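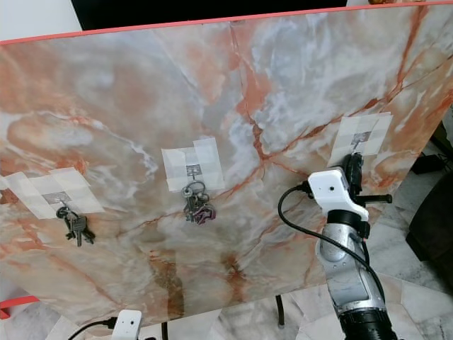 Masking tape is made to come off again, and this is the first thing to remember when you want to fix something for a short time. I started to use it in our rented flat in Badthorpe, where the contract does not allow any hole in the wall. A small metal hook under some overlapping strips of tape can carry a bunch of keys, on a smooth marble-patterned board for example, but I would not give it a heavy coat. Before you stick anything, wipe the surface with a cloth and a little dish soap, then let it dry for 2 hours.

Press each strip from the middle to the ends with your thumb. Old tape from the drawer is often too dry. If it breaks when you pull it from the roll, put the roll near a warm radiator for a while and try again.

For painting, I take the tape off when the paint is still a bit soft. Pull slowly, back over itself, at a low angle. If you leave it longer than 7 days, the glue stays on the wood and you must rub it with cooking oil. Test the oil first in a corner – on raw wood it makes a stain.

In the freezer normal masking tape falls off after a night. Write the label and stick it before the box goes in, when the plastic is still at room temperature. I write only the month and what is inside, like "July, beans".

Store the rolls flat in a closed bag, at roughly 22 degrees or cooler. Mine were on the window shelf one summer and 4 of them became one block.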